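Trolora Forums > Hardware > Desktops and Towers

Thread: Old office tower, is it worth saving or should I strip it?

gresora_jen
Posted Nov 26, 2022

Hi everybody, long time lurker, first real post. My work was clearing out a storage closet and I came home with a black desktop tower that was headed for the recycler. It was free so I'm not complaining! It powers on, fan spins up like a leaf blower, and then after 12 minutes or so of sitting in the setup screen it shuts itself off. Every time. I'd like to turn it into a little box for storing family photos and maybe playing music in the den.

I've swapped a hard drive before and added memory once, and that's the whole resume. So my question is where you would start. I have a 39 dollar gift card left over from my birthday and I'd love to not go over it.

palmetto_rick
Shutting off after a few minutes at idle is heat until proven otherwise. Pull the cooler, clean off the old paste (it's probably chalk by now), put fresh stuff on, and blow out the dust while you're in there. Don't spend a dime on anything else yet.

Grewal
I'm going to disagree a little. Could be heat, sure, but I've had two office machines do exactly that and both were the power supply. Paste is cheap so go ahead and do it, just don't be shocked if it still quits on you.

palmetto_rick
Two out of how many though? I fix these for half my street and it's the paste nine times out of ten.

Grewal
Your street must be full of smokers lol

gresora_jen
OK you two! I went with paste first because it's the cheap one. Laid the tower down on its side, took the panel off, and got the cooler out without any drama, although it did NOT want to let go at first. I twisted it back and forth a tiny bit like somebody suggested in an older thread here and it came up fine with the processor still sitting in the socket where it belongs. The old paste was gray crumbs. I wiped it with rubbing alcohol and coffee filters until the filter came away clean, which took a lot more filters than I expected.

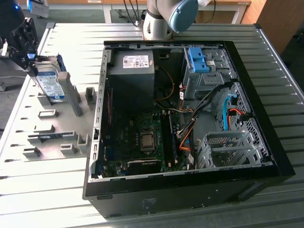

So now I'm at the point where I could put it back together, but while I've got it open I keep looking at the wiring and thinking I should do something about it. There are cables going every which way over on the drive side, black ones in a bundle, an orange SATA one running down next to the memory, a light blue one that just hangs in a big loop. Does that matter for heat? Or is it just ugly? I also have an empty drive cage down in the corner, which made me happy, that's where I was hoping to put a big drive for the photos.

tinbox_marlene
Ooh I like these old cases, they come apart so nicely. The blue latch on the drive bay is the good part, no hunting for a screwdriver every time you want to get a drive in and out. I'd keep it just for that.

On the cables, tidy them, but don't go nuts. Anything that could drift into a fan gets tied back. The rest is cosmetic.

Raneck
Going to be the grump here. The cables matter more than people say in a small office case. There's not a lot of air moving in there to begin with, and if you park a fat bundle right in the path you've just made a scarf for your processor. I'd unplug the SATA cables one at a time, reroute them along the chassis wall, and use the little reusable ties.

And label both ends with masking tape before you unplug anything! I skipped that once and spent a whole evening in February trying to figure out why my boot drive had vanished.

palmetto_rick
A scarf for your processor, come on. SATA cables are skinny. I have never seen a temp change I could measure from moving one.

Raneck
I didn't say the SATA ones alone, I said the bundle.

palmetto_rick
OK the bundle I'll give you.

Grewal
Jen, before you button it up, read the label on the power supply and type out what it says for the 12 volt line and the total watts. If you're adding a big drive I'd want to know what you're working with. And see if the fan on it turns freely (unplugged from the wall please!!).

Also what's the card down at the bottom of the board? If it's an old graphics card and you only want photos and music, you might be able to take it out and run off the board's own video. Less heat, less noise. Check that there's a video connector on the back of the board first, not all of them have one.

gresora_jen
Didn't even think of pulling the card! I don't know what it is, it's black and that's as far as I got. I'll look at the back tonight. I'll copy the power supply label too, the print is tiny and I need my other glasses.

Raneck, masking tape is going on right now. My kid has offered to draw a different animal on each piece so I guess I'll have an otter cable.

tinbox_marlene
Otter cable!! Please make that the boot drive.

How much paste are you putting on, by the way? Small dot in the middle and let the cooler squish it out. My first one I iced like a cupcake and it got all over the socket.

Raneck
I do a thin line, myself. Either one is fine. And tighten the cooler screws corner to corner, a couple of turns each, so it goes down level.

palmetto_rick
Dot. But yes to the corner to corner thing. Then let it sit in the setup screen for an hour before you buy that drive, and post the temps.

gresora_jen
Will do. Dot it is, sorry Raneck. The store by me closes at 9 so I'm running out for cable ties first, then dinner, then the cooler goes back on.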